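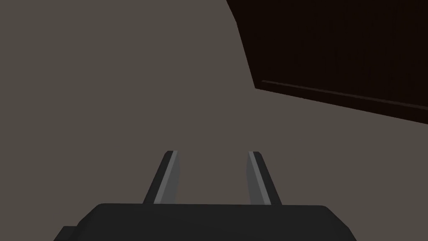 Jean Mackay opened the meeting in the lunch room at the Flindunmont works and went straight to the changeover on the cabinet line, where the Sanano arm is due to take over the lifting and turning of panels. Wojciech Wróbel had the simulation up on the screen. He stopped it with the gripper open and empty, both fingers well short of the dark panel at upper right, and said this was the point where the operator must not reach in, even though the arm is holding nothing. Flora Dalgleish asked that the point go in the written procedure in those words.

**Dalgleish Joinery, Flindunmont: line changeover meeting, April 2019**

Present: Jean Mackay (chair), Catherine Cairns (operations), Wilma Nisbet (day shift), Flora Dalgleish, Wojciech Wróbel (Lunano, installer). Minutes by C. Cairns.

**1. Previous minutes**

Accepted with one correction. The new guard rail is to be painted yellow, not grey.

**2. Jobs on the line**

Catherine said two positions at the turning station will go when the arm starts. Both people have been offered work in finishing at the same rate and hours. One has accepted. The other wants to see the finishing roster first, and Catherine will get it to her by Friday.

Wilma said the day shift is less worried about losing jobs than about being left to mind a machine all day. She asked for people to rotate through the station every two hours. Jean agreed to a trial. Flora wants it looked at again in October.

**3. Training**

Wojciech will run the first sessions on the simulation before anyone works beside the arm. Wilma asked if the night shift would get the same sessions or a handout. Same sessions, Jean said, on paid time.

There was some discussion about who may clear a jam. Agreed that only trained operators do it, with the arm isolated and the key in their pocket. Wojciech to rewrite page 4 of the draft, as it reads as if the stop button is enough.

**4. Output**

The line turned 1632 panels last month. Flora would like about 50 more a week once the arm has settled in. Wilma said edging is already behind most afternoons and more panels would just sit on trolleys. No target set for now. Catherine to talk to edging.

**5. Other business**

- The fan over the spray booth is still noisy. Maintenance has the part on order.
- Lockers will be moved to the east wall to make room for the control cabinet. Anyone with gear on top of the lockers should take it home.
- Wilma asked who staff call if the arm stops at night. Wojciech to send Lunano's after-hours number, and Catherine will put it up by the phone.

Next meeting to be set once the delivery date is confirmed.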